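Flilham Shared Workshop
Minutes of the Arm Build Group, September meeting
Held Sunday in the back room, starting at 4:15 in the afternoon

Present: Arvid Myklebust (chair), Priya, Colm, Dede, Walt, Josephine (taking notes)
Sent regrets: Ruben, who is moving house and asked us to save him a chair for next time

1. Welcome and last month's minutes

Arvid opened by thanking everybody for coming out on such a pleasant afternoon, when most of us could have been in the yard. He also thanked Dede for the plum cake, which was passed around during this item and again during item 3. Last month's minutes were read and approved with one fix: it was Colm, and not Walt, who offered to rewire the bench outlet. Walt asked that this be written down clearly, and it has been.

2. Money

Josephine reported a balance of $1,151 in the build fund after the summer yard sale, a very nice result and more than we had dared to hope for. From that we still owe $200 to the workshop for our share of the new bench top. Everyone agreed to pay it this week. Colm wondered whether we ought to be setting something aside for a spare motor. After a good long talk we settled on $125, to be left alone unless a motor really does give out. Priya noted that we said the same thing last year about the drill fund and then bought a drill press light with it.

3. The arm itself

Walt gave the report on the frame and joints. The base plate from the Himberg kit is bolted down at last and the wobble we had in August is much better, though he would still like a stiffer bracket under the shoulder and has some scrap steel at home that may do. He passed around a paper pattern for it. Dede thought the two back holes were too near the edge, and Walt took the pattern home to redraw it.

There was also some back and forth over the cable run. Colm would like the cables on the outside, where he can get at them, and Arvid would like them tucked in so they don't catch when the arm swings round. We are going to try them outside with cloth ties for a month and see how everybody feels.

4. Simulation and the number cubes

Priya has spent most of her evenings on the simulated version of the job, bless her, and had brought it along on her laptop. For those who missed last month, the job we chose is picking up numbered cubes and putting them in the tray. Her plan is to get the reaching and closing right on the computer first, so that we aren't all standing over the real arm with one hand on the off switch.

She went through the approach slowly for the benefit of those of us who are new to this. The gripper comes in with its fingers open, one to each side of the cube, and then the program has to decide whether it is lined up well enough to close.

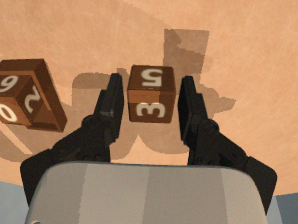
Priya's simulation: open gripper at the center cube, with a second cube over by the tray or frame.

Colm asked whether it matters which way up the numbers are. Priya said it makes no difference for the gripping, but it will matter a good deal later on if we want the arm to sort the cubes by number, as the camera program will have to read a digit that is sideways or upside down just as well as one that is the right way up. Arvid pointed out that a 6 and a 9 are going to be trouble in that case. Josephine suggested a small line under each one, the way it is done on bingo balls, and this went over so well that it was adopted without a vote.

Dede brought up the shadows. She worried that dark cubes and brown shadows on a tan table would be hard for the camera program to tell apart, and she asked if the light could be moved. Priya can move it anywhere she likes in the simulation, and will make one version with softer light and one with the light coming from a different side. Walt reminded us that the real bench sits by the window and we cannot move the sun, so perhaps the program had better learn to live with shadows. There was general agreement that both of them were right, and Priya will keep the present lighting as well so that we can compare.

Her last set of runs was 200 tries, and the simulated gripper got its cube into the tray on 125 of them. In 62 of the misses the fingers closed while the cube was turned at an angle, and she would like to work on those before anything else. The rest were a mixed bag that she has not looked into yet. Several people said how encouraging this was, considering where we stood at the start of summer.

5. Parts and supplies

Colm has priced soft pads for the real fingers. The Limetti ones are thicker and come with their own glue, while the Åberg ones are thinner and have to be cut to size. Walt has used something like the thinner kind on a clamp and was happy with it. We decided to buy one pair of each, try them both on the bench, and let whoever is grumpiest about it have the final say.

Dede will make six real cubes out of the maple offcuts in the rack and stain them dark to go with Priya's. She asked for somebody with a steadier hand than hers to paint the numerals, and Josephine said she would be glad to.

6. Things to do before next time

Walt - redraw the shoulder bracket pattern and bring the scrap steel
Priya - new lighting versions; work on the turned cubes
Colm - order both kinds of pads; cloth ties for the cables
Dede - cut and stain the cubes
Josephine - pay the workshop; paint numerals, with a line under the 6 and the 9
Arvid - ask whether we can have the bench for a full afternoon next month

7. Any other business

Walt has lost his good tape measure, the yellow one with the cracked case, and would be very grateful to have it back. Arvid asked that the last person out please check the back window, which had been left open twice. The rest of the plum cake went home with Colm for his kids.

The meeting closed at 6:10.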